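Right, kettle's on, so I'm going to tell you all about the new battery for the old hatchback, and the parts shop in Pudcombe, because several of you asked and I can never keep this sort of thing short. (1/many, sorry!)

It started in October, when she began doing that slow, groaning turn in the mornings. You know the one. Rurr... rurr... rurr... and then she'd catch, and I'd pat the dashboard and tell her she was a good girl and forget all about it till the next day.

I should say I've had this car a long while and I'm very fond of her. The driver's window only goes down if you help it with the flat of your hand, and there's a smell of wet dog in the back that came with her (I have never had a dog). But she has always, always started.

Until the morning she didn't. Ten past seven, pitch dark, me in my work shoes, one click and then nothing at all. My neighbour Josphat Okoth came across in his dressing gown with a set of jump leads over his shoulder like a scarf. What a man. We had her going in five minutes.

He told me to go straight to a parts shop and get the battery tested before I spent a penny on anything else. It might be the battery, it might be the alternator not charging it, and it might just be a dirty connection. Those are three very different bills!

So off I went to Kioko Motor Spares in Pudcombe, the one behind the carpet place, with the blue door. I'd driven past it for years and thought it was trade only. It isn't. There's a little bell, and a counter with a rubber mat on it, and a rack of air fresheners that goes nearly up to the ceiling.

Kanini Shemweta was serving and she couldn't have been nicer. She came out to the car park with the tester, clipped it on, and turned the screen round so I could read it too. My battery is meant to give 335 amps for cold starting. It was giving nothing like that, poor old thing.

Then she had me start the engine (with a booster pack, I wasn't going to manage it otherwise) and checked the alternator as well. That was fine, charging just as it ought to. I could have kissed her. An alternator would have finished off the holiday money.

Now, choosing one. I thought a battery was a battery. No! There's the physical size, there's which side the terminals are on, there's the amps, and if your car has stop-start it needs a particular sort and you mustn't put an ordinary one in. Mine is far too old for stop-start, so that was one less thing.

They look it up from your registration, but Kanini still went and measured my tray with a tape. She said they'd had a few come back over the years where somebody had swapped the tray and the computer didn't know. I do like a person who measures.

I went for the Kirus, the middle one of the three they had in my size. It comes with a 3 year guarantee and you have to keep the receipt, so I've taken a photo of the receipt AND put it in the glovebox AND told my sister, who will remember when I don't.

Someone's bound to ask about fitting. They'll do it for you there and then if it's an easy one, and mine was. Roya Ghasemi did it, in the drizzle, with her hood up. Negative off first, then positive, then the clamp at the bottom, and the other way about going back on. She let me hold the bolts.

She also cleaned up the terminals with a little wire brush and put a smear of grease on. There was a good deal of white crusty stuff on the old ones and I'd honestly thought that was just how they came. Don't touch it with your bare fingers, she said, so I'm passing that on.

One thing to have ready, and I wish I'd known: your radio code. If your radio's as old as mine it may ask for one when the power's been off. Mine did. It was on a card in the handbook wallet, thank goodness, tucked behind a car park ticket from Wumley.

Old battery stays with the shop, by the way. They take it for recycling and you don't need to lug it to the tip. Do ask about that before you pay, though, wherever you go, as Silvia Říha tells me her place wanted hers handed in on the day or it was a surcharge.

And while I was there I bought wiper blades. Of course I did. Kanini clicked them on while I hunted for my purse, and the difference! I've been looking at Wumley hill through a smear all autumn.
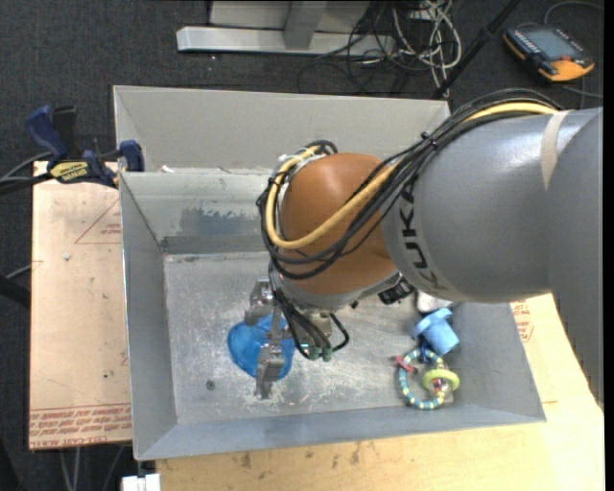
Anyway, she's started first time every morning since, even the frosty one, and I've given Josphat a fruit cake for his trouble. Halima Magesa, you asked about bulbs for yours: yes, they keep them, but take the old one in with you so they can match it up. They shut at half past five and it's murder to park after four.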